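16 January 2018
Bimanual cell, board task, planner and grasp monitor

Picking up from the last entry, where I wrote "planner fixed" and underlined it. Past me is a liar.

Symptom first. With both arms enabled, Sellow plans the right arm to the peg block, grasps, lifts, and then sits there thinking until the time budget runs out. With the left arm disabled it goes straight through. I assumed collision geometry because it's always collision geometry, and spent the morning shrinking the left hand's convex hulls until they'd have fit on a doll. No change at all. Reverted. If anyone pulls the branch called tiny-hands, please don't.

What it really was: the left arm's parked pose. Sellow treats the idle arm as a thing it may move if that helps, and the cost for moving it was zero. Zero, in our config, means "unset", and unset means "fall back to the default", and the default is in a file last touched in June by someone with my login. So the planner was searching fourteen joints when it needed seven, and politely considering whether waving the left hand would improve the grasp on the right.

Changed:
- idle_arm_cost now has to be given explicitly, and the loader refuses to start without it
- idle arm is frozen for single-arm segments unless the task file says otherwise
- log line when the planner unfreezes it, so we can at least watch it happen

Planning for the grasp-and-lift segment is down to 2 seconds. It was timing out at 16. I'd like to claim this as an optimization but it's more like taking the handbrake off.

Next problem, the grasp monitor. Cassim (the in-hand pose estimator, for whoever inherits this notebook) reports confidence for the peg once the fingers close. The thin blue ones are mostly hidden by the fingers as soon as they're held, so from the head view it has very little to go on. What it does then is keep the last good pose and let the confidence decay, which sounds responsible until you learn that the decay was per frame and I had doubled the frame rate. So we lost faith in every peg twice as fast as intended. The task layer saw low confidence, decided the grasp had failed, opened the hand, and went looking for a peg it had just dropped.

Decay is now in seconds. Yes, it should have been from the start.

Ran it again after lunch with the left arm frozen in the open-hand pose. 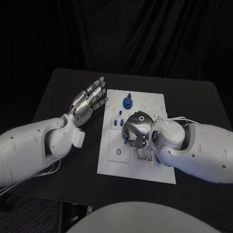 Right hand on a small blue peg, left hand parked open.

Held pose looks believable in the viewer. The estimate for the peg's long axis wobbles a bit when the wrist rotates, and I think that's the hand-eye calibration and not Cassim, but I have blamed calibration for so many things now that I'm not going to write it down as a finding. Parking it with the others.

The two pegs standing in the raised block are still a nuisance for segmentation. They're the same blue and close together, and from some wrist approaches they come back as one fat peg. Cassim then fits a cylinder to it with great confidence. Workaround is to look at the block before the arm goes in, cache both poses, and mask out whichever one isn't being grasped. It's ugly and works as long as we don't bump the board. We'll bump the board.

Also found that the black O-ring on the square sub-plate is getting picked up as a shadow and thrown away by the filter. That's a problem for whoever does the O-ring task. I have a strong suspicion who that is.

Numbers, grasp monitor only, replayed from logs through the old and new code:
- 51 grasps in the replay set
- old decay: 16 flagged as failed while the peg was still in the hand
- new decay: 5

Went through the remaining ones by hand. Most are wrist rotations where the hand covers the peg for the whole move, so confidence runs down honestly and there's nothing to see. Using finger position as a second opinion ought to take care of those. If the fingers stopped short of fully closed and are staying there, something is in them. I could have written that check on day one in a dozen lines, and instead we have a neural network with a mood.

Did not get to insertion. The compliance controller is still on the Bravlow build, which expects wrench data in the tool frame, and the new driver publishes it in the sensor frame. Both call it "wrench". I put an assert in that compares the frame names and it fired instantly, so that's one working piece of software today.

Small stuff:
- Ruletau viewer leaks memory if you leave the point cloud layer on. Restart it before a long run.
- The speed scale was left low after yesterday's tests. If everything looks graceful, check that first.
- The board pose in the task file was out of date. Re-registered from the large circular outline at the upper right, much steadier than using the pegs.
- Deleted three launch files called test, test2 and test_final. test_final_real is the one in use, leave it alone.

To do:
- finger position into the grasp monitor
- wrench frame, fix in the driver and not in the controller (I know the temptation)
- rerun the replay set after both
- redo hand-eye calibration, so that I either have to apologize to it or don't
- go back and cross out "planner fixed" in the last entry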